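Tiralby Butcher-Block Table Top and Work Table

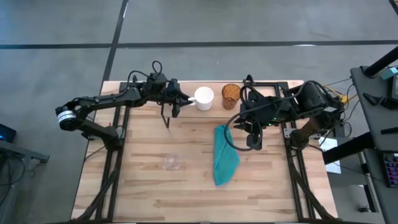
Tiralby work table with butcher-block top, on a concrete floor. Cloth and drinkware not included.

The Tiralby is a solid work table with a light butcher-block top. It is sold as a complete table or as a top only, for people who already have a base or a run of cabinets to put it on. It suits a kitchen, a workshop, a craft room or a small studio, and it is made to be worked on every day.

The top

Each top is glued up from narrow wood strips laid lengthwise. Most of the strips are pale beige to tan. Darker brown strips turn up here and there, and we leave them in. We do not stain the wood to even it out, so no two tops have the same pattern. If you are ordering two tables to stand side by side, tell us when you order and we will pull tops from the same batch. They will be close in color but will not match strip for strip.

The surface is sanded smooth and comes with one coat of Durska oil already on it. It is ready to use when it arrives, though a second coat during the first month is a good idea in a kitchen.

Please note that the top is meant as a work and serving surface. You can cut on it, but knives will leave marks. Most customers keep a separate cutting board on the table and save the top for mixing, rolling, drying glasses and everything else.

Sizes and base

The standard top is 46 inches long and 30 inches deep. Other lengths can be made to order in full-inch steps. Depth stays at 30 inches on all standard orders. Call for a quote if you need something deeper.

The complete table ships with the Hidirdale base, which bolts to the underside through slotted holes. The slots let the wood move a little with the seasons, so do not replace the bolts with screws driven straight into the top. The base has leveling feet for tile or concrete floors. Felt pads for wood floors are sold separately.

Care

Wipe the top with a soft damp cloth and a little dish soap, then dry it with a second cloth. Do not leave standing water on it, and do not put the cleaning cloth down wet and walk away. A folded wet cloth left overnight can raise the grain and leave a dull patch.

Cold glasses and hot mugs are fine for a short while. For longer than that, use a coaster. Pans straight from the stove need a trivet.

Re-oil when the wood starts to look dry or when drops of water no longer bead up. In a busy kitchen that may be every couple of months. In a craft room it may be once a year. Put the oil on thin, give it time to soak in, and wipe off all of the extra. Lay oily rags out flat outdoors until they are fully dry before you throw them away.

Light scratches and rings can be taken out with fine sandpaper. Sand with the grain, wipe off the dust and oil the spot again. The repaired area will look lighter at first and will darken with later coats.

Do not use bleach, scouring powder or furniture polish.

What is in the box

Complete table: one top, one Hidirdale base in parts, bolts and washers, one hex key, one small bottle of Durska oil, instructions.

Top only: one top, one small bottle of Durska oil, care sheet. Mounting hardware is not included with the top only.

Putting it together

Assembly takes two people. Lay the top face down on a blanket or on the flattened carton, set the base in place and start all of the bolts by hand before tightening any of them. Turn the table over together. Do not drag it by one end or stand it on two legs.

Let the top sit in the room for 3 days before you bolt it down, out of the plastic and off the floor.

Shipping and returns

Tables ship on a pallet to the curb. Standard sizes can be returned unused within 30 days in the original packing. Tops cut to order cannot be returned unless they arrive damaged. Check the corners before you sign for the delivery and write any damage on the slip.

Item number 3000. Also in this line: Morelli rolling cart, Morelli wall shelf.

Page updated 1 August 2023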